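Trastenis Student Project Report
Senior Dog Adoption at the Treloar Shelter
Prepared by Lavanya Kamath and Keir Swanson
Advisor: Dorothy Rowbotham

1. Purpose

The project examined why dogs over eight years of age wait longer for adoption than younger dogs, and tested whether revised kennel cards would increase inquiries. The shelter provided intake records for 714 dogs. Names of adopters were removed before the records were released to the team.
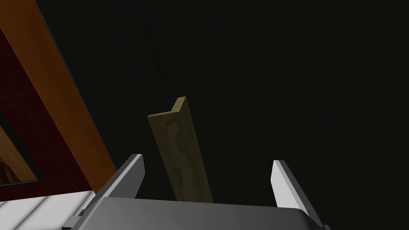

Kennel cards were rewritten in April to place temperament before age and medical history. Each card was limited to 88 words. Card holders require a stiff backing with a folded edge, and an angle-profile board such as the one standing upright here, with its narrow lip along one side, was the general form recommended to the shelter. Staff retained the former cards for the puppy wing, which served as the comparison group.

2. Outreach

Kirsty Catterall prepared a leaflet on the care of older dogs, and 800 copies were distributed through veterinary offices.

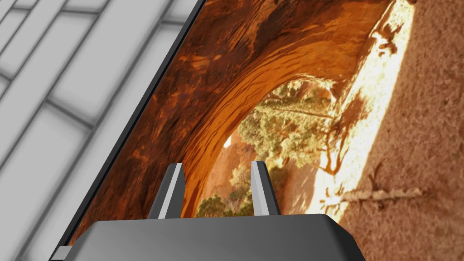 Display panels for adoption events were reviewed separately. Visitors surveyed by the team preferred a plain background behind a dog's portrait. Scenic prints of the desert landscape kind, as on the large tilted panel, were therefore excluded from the final design. Lettering was set in black.

Online notices reached around 3,000 readers.
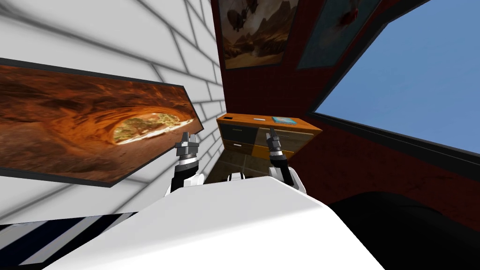
3. Findings

Inquiries about senior dogs rose during the trial. The team cannot separate the effect of the cards from that of the leaflet, and a second trial using cards alone is recommended.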